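4.2 Working with the Fliltano kit on household objects

We turn now to the part of the review that took us the longest and that, if we are allowed to say so in a paper, we enjoyed the most. The Fliltano kit is sold as a complete two-arm package: a pair of arms, a pair of hands, the teaching software (which the vendor calls Mulligan) and a support contract that covers the first year. Most buyers, we suspect, will be small labs like our own, with a few students, one good engineer and not very much floor. For such a group the question is less how fast the arms can move and more how much of an ordinary week goes into keeping them useful, and so that is what we tried to write down as we went along.

Setting up took us 3 days, against the 2 days promised in the quick-start guide. The extra day went almost entirely to the hand drivers, which would load on one of our computers and refuse to load on the other until support sent us a newer installer. We should add that support was friendly and patient throughout, and wrote back to us even on a weekend - a kindness we did not expect and do not want to pass over. The guide itself is well written, although the chapter on joint limits uses the older names for the menus and a newcomer will spend a while hunting for them.

Once the arms were running, we moved on to the tasks. Our earlier review of the Zikley single-arm kit used blocks and pegs, and several readers wrote to ask how those results would carry over to things a person might really have at home. That seemed to us a very fair question. For the present study we therefore gathered a mixed set of objects, some long and thin, some round, some flat, and let the operators choose freely among them. Each operator completed 30 practice runs in Mulligan before any run was kept, and we collected 1000 kept runs in all, the last of them in August.

The practice runs deserve a word of their own. Mulligan lets the operator throw away the last few seconds of a motion and pick up again from an earlier point, and it was this feature, more than anything in the hardware, that won our students over. A run that would have been lost to a clumsy approach can be saved with two clicks. The drawback is that the stitched motion sometimes carries a small hitch where the two halves meet, and we would ask the vendor to smooth this by default and let the expert user turn the smoothing off.

We were most curious about the runs in which both arms have to share a small space, for it is here that a two-arm kit earns its price or fails to. Figure 3 gives an idea of how close the hands come to one another.

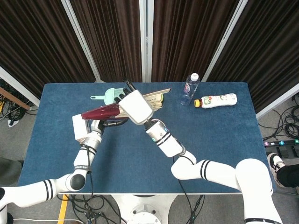 Haiyan Yan

Figure 3. Both arms at work over the cloth-covered table. The left gripper has hold of a long maroon object and the right hand a flat, light beige wooden piece, and the two held items overlap near the middle. A brush and two bottles are toward the back of the table.

Long objects make this kind of run harder than it looks on paper. Mulligan checks the arms and the hands against each other, but it knows nothing of what the hands are holding unless the operator enters a length beforehand, and the form for doing so is tucked away under the advanced settings. We would gladly see it moved to the first page. Operators who filled it in told us they felt much more at ease bringing the hands together, and Qianru Xia, who led the practice sessions, now asks for it at the start of every session.

Cabling is our other standing complaint. The leads supplied with the kit are generous in length, and a lab with little floor will want to plan their route before the table goes in. We moved ours twice. A short paragraph in the guide, with a suggested layout, would have spared us an afternoon.

The cost of all this, and how it compares with renting the same kit through Usance, is taken up in Section 4.3.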